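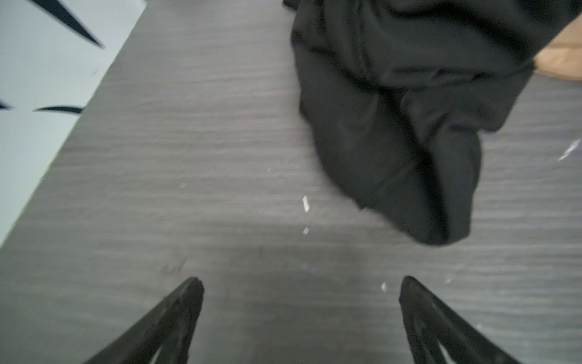

Black cloth on a dark gray surface.

Questions about Maleck

Who is Maleck?
Maleck is the ferryman in Pradelside, and (we do get a lot of mail over this one!) he's the younger brother of Condori, even though he looks so much older.

Why does he never take off his gloves?
Ama Kwofie, who draws the comic, has only said that his hands were burned in the Bremico fire, and she'd like to leave it there for now.

How old is he?
He's 400, though he was asleep for 100 of those years, so fans do argue over it, and you're very welcome to join in.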